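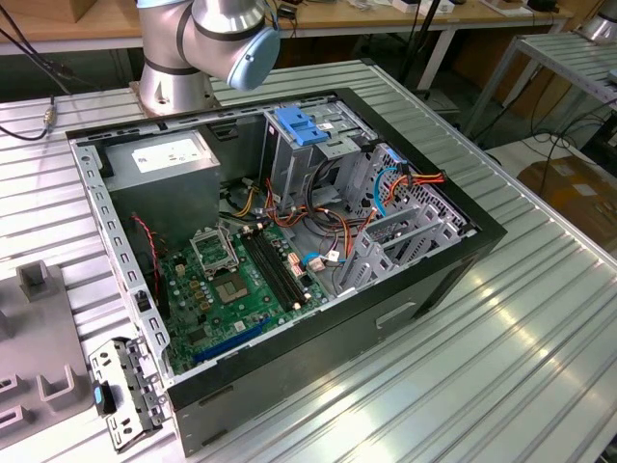 Search this notebook Go Advanced search Clear

February, Friday, after lunch

Glue line trials, day whatever. Svenja Schmieder wants a yes or no on the Albers hide glue by the end of the day and she is going to get a "don't know," which I suspect she has already guessed.

The claim, as I understand it from the Trukau people: their pearl glue, soaked overnight and held at the temperature printed on the sack, gives a joint as strong as ours with half the clamping time. Half the clamping time would be nice. I have heard it said of four different glues now, and each time the person saying it had sacks to sell.

What I did. Cut 20 lap joints from the same maple board, end to end, numbered as they came off the saw. Odd numbers got our usual glue, even numbers got the Albers. Same brush, washed in between. Two hours in the clamps for the Albers, four for ours, then everything on the rack overnight by the north wall. Humidity on the dial said 52 this morning. The dial has said 52 since before Christmas, so I tapped it and it still said 52. Need a second gauge.

Pulled the first six this morning. Results so far:

No. 1 (ours): wood failed, glue held.
No. 2 (Albers): wood failed.
No. 3 (ours): wood failed.
No. 4 (Albers): glue let go along one side, clean and shiny.
No. 5 (ours): mixed, mostly wood.
No. 6 (Albers): wood failed, with a nasty splinter out of the bottom piece.

So one bad joint in three for them, and an arguable one for us. On that evidence you could say anything. No. 4 looks starved to me. I squeezed it too hard or the glue had skinned over before I got the pieces together, and either of those is my fault. Or else it skins faster than ours, in which case it's their fault and the sheet ought to mention it. Not settled.

Stopped pulling at six. The reason is the board. Looked at the offcuts under the lamp and the grain runs out badly from about the halfway mark, so the higher numbers are weaker wood to begin with. A wood failure in those tells me very little about the glue. I should have spotted this before cutting. Gallberg sold it to us as straight-grained and I took their word, which will teach me to look at the end of the board.

On the temperature. Sack says not to go above a certain mark and the pot thermometer agreed with us all morning. Then I put the kitchen probe in next to it and the two disagreed by enough to matter. Ice water check: kitchen probe fine, pot thermometer reads 2 degrees high. So we have been running everything a shade cool, ours included, probably for months. Cooler glue gels sooner. That might explain No. 4 all by itself, and might also explain the complaints about the chair rungs in the fall.

Svenja read this over my shoulder and says the Drendcombe shop switched last year and are happy. Asked her how they measured happy. She thinks they glued up a batch of drawers and none came back. Fine, but drawers with dovetails in them would stay together with flour paste, and a year is a short time for furniture.

She also pointed out that I have been using our own glue for so long that I'd find a reason to keep it. Possible. She is going to number the next set herself and keep the list in her desk, and I'll pull them without knowing which is which. Good idea – annoyed I didn't do it the first time.

For the next round:

– new board, checked at both ends before it goes near the saw
– pot thermometer in the bin, kitchen probe until a proper one comes
– 200 grams dry of each, weighed on the good scale. I eyeballed the water last time
– same clamping time for both first, then shorten it. Changing the glue and the time together was silly
– write down how long between brushing and closing, by the clock

Order for the full sack stays on hold. Price is over what we pay now, and the saving only shows up if the short clamping is real. Told Trukau we need two more weeks. They sent back a leaflet.

Remaining fourteen joints are in the blue crate under the bench. Please don't use them to prop the door.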